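How Garden Snails Change Their Foot Waves on Different Surfaces

Zodley Biology Project, Final Report
Project adviser: Roy Wragg

Why snails

When we were asked to pick an animal whose movement we could study with ordinary school equipment, most of our class went for things that jump, run or swim, and I will admit that I had my heart set on grasshoppers for quite a while. Then my lab partner and I spent an evening in July at the Dekley community garden, where her aunt has a plot, and after a good rain the brick path was so full of garden snails that we had to watch every step. We put one in a clean jam jar to look at it better, and when it started up the side of the glass we saw the underside of its foot for the first time. Dark bands were moving along it, one after another, very evenly, and the snail slid along as if nothing was happening at all. That was the end of the grasshoppers.

The bands are called pedal waves. They come from small muscle contractions that begin near the tail and travel forward toward the head. In each band the foot is moved a tiny bit forward while the parts in between stay put and hold on to the ground. The thing that makes this possible is the mucus. Snail mucus behaves almost like a solid when it is pushed gently and flows like a liquid when it is pushed hard enough, so it can be glue under one part of the foot and grease under another part at the same moment. We found this very hard to believe the first few times we read it, and Mr. Wragg had us play with ketchup and hair gel on a tilted tray until it made sense.

What we wanted to find out

Our question was a simple one: does a snail change its waves when the surface under it changes, and if so, does it change how fast the waves come or how far it moves with each one? A snail that wants to go faster has, in principle, both choices. A person walking can take quicker steps or longer steps, and most of us do a bit of both without thinking. We guessed that the snails would do a bit of both too. Our second guess was that they would slow down a great deal when climbing straight up.

The animals

We collected 58 garden snails from Dekley and from the hedge behind the Mistard Street parking lot, and kept them in ventilated plastic tubs with damp soil, lettuce, carrot slices and a piece of cuttlebone for calcium. They got fresh food in the morning and a misting with tap water that had been left standing overnight. Each one had a small dot of nontoxic paint on the shell so we could tell them apart. (We did try names at first. It was fun, but writing "Duchess, second try, glass, steep" on a label takes forever, so we went back to colors.) Every snail was returned to the place it came from when the filming was over, and the Dekley gardeners were very gracious about getting theirs back.

The setup

The main piece of equipment was a clear acrylic sheet held in a hinged wooden frame that my partner's grandfather helped us build. The frame could be locked flat, at a middle slope, or straight up. A phone on a bracket looked at the sheet from behind, so it filmed the foot through the plastic, and we taped a strip of ruler along one side so that distances could be read off the video later. Light was the part that took us longest. If the lamp is too close to straight on, you get a glare and the waves vanish. When it comes in low from one side they stand out beautifully, and we marked the lamp's place on the table with tape once we had it right.

For the rough surface we used a second acrylic sheet that had been sanded on the snail's side with medium sandpaper. You can still see the foot through it when it is damp, though not as clearly. We would have loved to use real bark or brick, but of course you cannot film through brick.

Before each run we rinsed the sheet, dried it, and misted it with two pumps from the same spray bottle. The snail was set down near one edge and given up to five minutes to come out of its shell and start crawling. A slice of cucumber at the far side helped with some of them. Others had no interest in cucumber and would only move toward the shady end, so in the later sessions we used both.

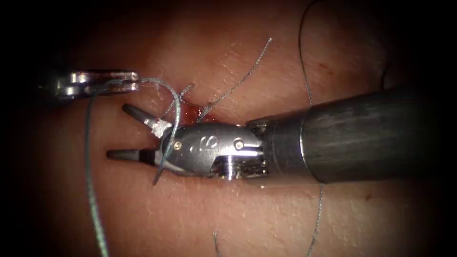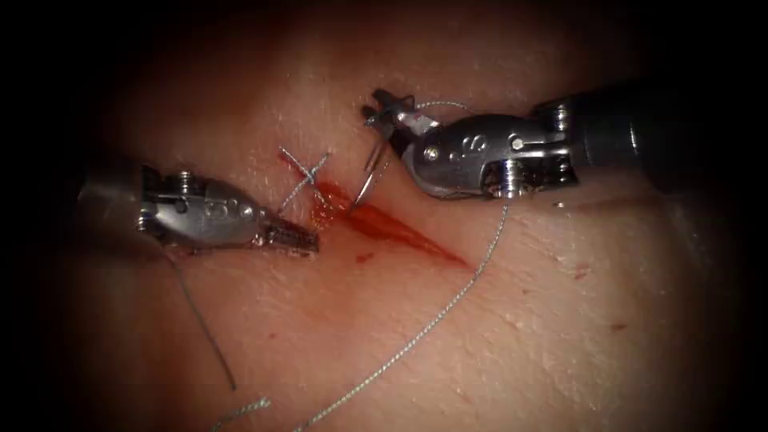

Both pictures: robotic surgical instruments at an incision in soft tissue.

Working through the video

We ended up with 558 clips, a number that sounded wonderful until we had to watch them. A clip counted as usable only if the snail crawled in a fairly straight line, kept its whole foot on the sheet, and did not stop for at least ten seconds. Turning snails were left out, since the waves on the inside and outside of the turn looked different to us and we did not know how to score that fairly. After the first sorting we had 226 clips left that we both agreed on. When we disagreed, the clip was dropped, even if it hurt.

For each usable clip we wrote down three things. The first was crawling speed, taken from the position of the front of the foot against the ruler. The second was wave rate, meaning how many waves passed a chosen spot on the foot in ten seconds. The third was what we called the step, which is simply the distance crawled divided by the number of waves in that time. We did the counting by eye at slow playback, and each of us did it separately, then we compared. Our counts on smooth plastic nearly always matched. On the sanded sheet they matched less often, and I would treat those results with more caution.

Results

On the flat smooth sheet, the snails differed from each other more than we had expected. Big snails were generally faster than small ones, but there were some very determined small ones. What surprised us was how steady each individual was. A snail that was fast in its first session tended to be fast in the others too, and we got to the point where we could guess the paint color from the video before we saw it.

When a snail sped up or slowed down during a single session, the wave rate went up or down along with it, and the step stayed close to the same. This was the clearest pattern in the whole project and it showed up on the smooth sheet at all three slopes. In other words our first guess was mostly wrong. They take quicker steps when they hurry, and hardly longer ones.

Climbing straight up did slow them down, but much less than we had predicted. The step got a little shorter on the vertical sheet, and the wave rate dropped slightly. We also noticed that climbing snails often began with a pause, with the foot spread out wide, before the first waves came. We did not measure that pause and now wish we had.

On the sanded sheet most snails were a touch slower than on the smooth one, but the overlap was large, and with our uncertain counts I do not feel comfortable claiming a real difference. The trails looked thicker on the rough plastic. We tried to weigh them with the school balance and could not get the same number twice, so trail weight is left out of the report.

What we think it means

Each wave lets only a small part of the foot slip forward, and how far it slips probably depends on how much the muscle can shorten and how the mucus gives way beneath it. Neither of those is easy to change from one moment to the next. Sending the waves more often may simply be the easier thing to adjust. That fits what we read about related animals, though we want to be careful, because our data come from one kind of snail on plastic sheets in a warm classroom.

The vertical result makes more sense to us now than it did at first. A garden snail weighs very little compared with the area of its foot, and the mucus holds well when it is not being pushed hard. From the snail's side, straight up may not be such a big change from flat ground.

Problems and what we would do next time

The room got warmer through the afternoon, and we only started writing down the temperature in the second week. Early sessions therefore cannot be compared properly with late ones, and some of the differences between individuals could be partly about time of day. Snails are much more active in the evening, and Mr. Wragg kindly stayed late so that we could film after dinner, but we should have planned for evening sessions from the start.

We would also like to have a better way of counting waves. A classmate on the Rezende computer club showed us how to take a single line of pixels down the middle of the foot and stack it frame by frame, so that the waves turn into slanted stripes and both the speed and the spacing can be measured directly. We tried it on a handful of clips and it looked lovely. There was no time to redo everything, but the clips are saved on the class drive, labeled by paint color, surface and slope, for whoever would like to take it on.

Thanks

We are grateful to Mr. Wragg for his patience, for the ketchup, and for never once complaining about the smell of old lettuce; to the Dekley gardeners for the loan of their snails; and to my partner's grandfather for the frame, which is still in one piece and is stored on top of the tall cabinet by the sink.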